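Tedine (plate seating method)

Tedine is a way of teaching a robot arm to put a well plate into an instrument nest by touch and sight together, with nearly all of the practice done in simulation. I've been working on it long enough that this is the entry I keep getting asked to fix, so bear with me if I wander off into the bits I like.
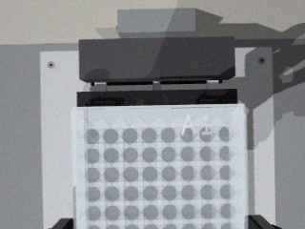
The name covers two things, and people muddle them constantly. There's the training recipe (how the scenes are made, what gets varied, how an attempt is scored), and there's the policy you end up with, the trained network that looks at the wrist camera and the force readings and decides where to move next. When someone at Skostasow says "run Tedine" they mean the second. When a reviewer complains about Tedine they usually mean the first! I'll try to say which one I'm on about as I go.

Background

Putting a plate in a nest sounds like the dullest job in the building. A person does it with one hand while talking to somebody else. Robots have done it for decades too, provided the nest is bolted down and somebody has taught the arm the exact spot. The trouble starts when the instrument gets shoved sideways by a few millimetres during cleaning, or when the plate was picked up slightly crooked, and then the skirt of the plate catches on a corner and rides up. You get a tilted plate, a spill if there's liquid in it, and a very unhappy biochemist.

The usual cure is to re-teach the position. Marites Cruzado, who ran the liquid handling side when I started, used to do that by hand every fortnight or so with a pendant and a feeler gauge, and she was heaps better at it than any of us. Tedine began as an attempt to get those mornings back for her. The first notes I can find are from February, a couple of pages in Veronica Costache's handwriting headed "what does Marites do when it sticks?" The answer, once Veronica had sat and watched, was that she backs off a hair, leans the plate toward the corner she trusts, and lets it slide down the wall. That movement is still in there, more or less.

How the training works

The simulated bench is built in Etano, our in-house scene builder, which sits on top of a bog-standard rigid body physics engine. Each attempt starts with the plate already between the gripper fingers and the arm hovering somewhere over the instrument. The nest is then moved and rotated by a small random amount, the grip is made a bit crooked, and the policy has a fixed time to get the plate down flat.

Training goes in three stages.

The first stage is cheating, frankly. The policy is told exactly where the nest is and only has to learn to arrive gently. This takes hardly any time and you get a well-behaved but blind arm.

The second stage takes the nest position away and gives the policy camera images in its place. Lights are moved about between attempts, along with surface colours and how see-through the plate is. Pak-hei Tam wrote nearly all of this part. He was very stubborn about shadows, and rightly so, because early versions of the policy learned to line up on the shadow of the instrument block and went badly astray whenever the lamp moved. If you're building your own scenes I'd spend your first week on shadows and translucent plastic and leave the pretty textures for later.

The third stage adds the force readings, with plenty of noise and a random delay. It's the slow one. Contact between a plate skirt and a locating corner is a nasty thing to simulate: make the contact too stiff and the plate chatters, make it too soft and it sinks into the wall and the policy learns to shove. We settled on drawing the stiffness afresh for every attempt, on the theory that a policy which copes with a whole range of wrong answers might cope with the right one. I still don't love it. It works well enough that I've stopped arguing.

The full set we train on now is 3316 scenes, each of which is replayed many times with different noise. The number has no magic in it. Edileuza Sampaio generated a bigger batch, threw out every scene where the nest was out of the arm's reach or the plate began inside something solid, and that was what she had left.

Scoring

An attempt counts as seated when all the corners of the plate are down within tolerance and the fingers have let go. There's a penalty for peak force and another for tilt along the way. The tilt penalty matters more than you'd reckon. Without it the policy finds a horrible trick where it drops one edge in first and lets the other slap down, which scores beautifully on time and would throw sample all over the deck in real life.

We tried a version in which the score was worked out from the final camera image alone. Don't bother. A plate that's riding up on one corner looks, from above, very much like a plate that isn't.

Results on the real bench

The real bench used a Marinescu nest, a fairly ordinary spring-cornered one, mounted on a sliding plate so we could push it out of place on purpose. Tincuța Buzatu did the pushing. She'd shift the nest, write down the offset, cover the sheet, and only then would whoever was on the arm press go. I mention it because the first paper left that detail out and we copped a few fair emails about it.

Over 106 real attempts the policy failed on 3. In two of those the plate stopped high on the back corner and the arm gave up politely at the force limit, just as it should. The remaining one was uglier: the fingers opened early and the plate fell the last little bit. It was an empty plate, thankfully. We traced it to a stale force reading, and the release step now waits for fresh data before it does anything.

The taught-position baseline did fine with the nest in its proper place and got steadily worse as it was moved, which surprised no one. A camera-only version of our policy sat between the two. It was very good at getting close and then had no idea what to do about the corner, a bit like me parking a trailer.

Where it falls over

Lidded plates are the big gap. A lid changes how the top edge catches the light and it can shift under the fingers, and we've never modelled the shift properly. If your workflow has lids, take them off first or use something else.

Deep well plates are a smaller gap. The policy will seat them, but it approaches as though they were short, so you have to give it the height offset yourself. Edileuza has a patch that reads the height from the labware file and I keep promising to merge it.

Then there's speed. A Tedine placement is slower than a taught one, noticeably so, because of all the feeling about near the bottom. For a screening line where the nests never move, the taught position wins and I'd tell you to keep it. Tedine earns its keep on shared benches where gear gets wheeled in and out.

There's also the matter of the instrument itself. Everything in training uses the same general layout, with the bulk of the machine behind the plate and the approach from the front. Turn it side-on and the camera policy gets confused about which corner it's leaning toward. Pak-hei reckons this would sort itself out with more variety in the scenes. I reckon he's right, but neither of us has sat down and done it.

Criticism

The fairest complaint I've heard is that the whole thing could be replaced by a decent chamfer. If the nest had more generous lead-in at the corners, the argument goes, a dumb arm would do. That's true for new nests, and if you're buying gear, buy the one with the big chamfers! It isn't much comfort to a lab with a cupboard full of old ones, and those were the labs that wrote to us.

Another complaint is about the randomised contact stiffness, which some people find unprincipled. Veronica has a longer reply to this in the project notes. Mine is that we measured the real stiffness, it differed from corner to corner of the same nest, and after that I lost interest in finding the one true value.

Name

Tedine was the name of the folder. Veronica swears it stood for something at the time and can't remember what. There was a push to rename it before the first release, but by then it was in all the log files and Edileuza's scripts depended on it.

Related methods

Spiral search is the old standby for getting a peg in a hole and can be adapted for plates, though it tends to scuff the skirt. Compliant wrists do some of the same job mechanically and pair nicely with a taught position. Fiducial markers on the nest are cheap and work well until somebody wipes them off with ethanol, so if you go that way, keep a spare sheet of them in the drawer.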